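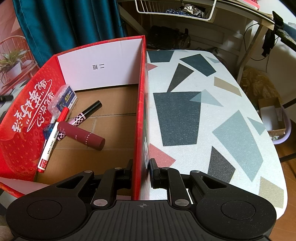 Review: Plollo, the streaming box for free news channels

Plollo sells itself as the end of the cable bill for people who mostly watch news. You plug it in, scan, and get 363 channels from all over, with no monthly fee. I've heard that pitch before, so I counted on less, and I got less.

On my set the scan found 300. A good share of those were shopping loops or the same feed listed twice under different names. Estrella, the talk channel I wanted most, sits at number 705 in the guide, and you can't move it. Favorites exist, but the list stops at 20.

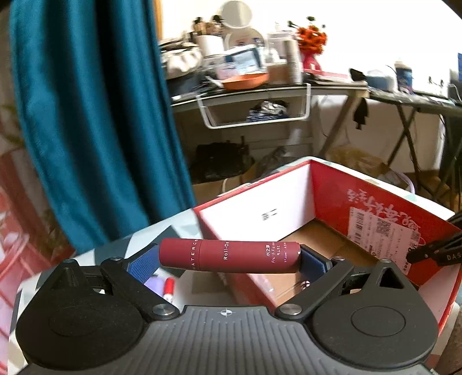
By the Home Viewing Editor, Jovell TV Pages

Picture quality is fine on the bigger stations. Debates and evening bulletins came through sharp, and the sound stayed in step. Smaller channels froze often, mostly after 8 p.m. The maker blames the stations. Maybe -- but the same stations ran clean on my old antenna.

The "live alerts" feature is weak. It pushed a headline about the Stullalum ferry strike well after the anchor had finished with it, and then pushed it again.

Setup was easy, I'll give it that. The remote is another matter: no number keys, so getting to 705 means a lot of scrolling.

If you have no antenna and can't put one up, Plollo may be worth it at a discount. I'd wait for the update promised for April and see if the guide gets fixed. Mine is going back.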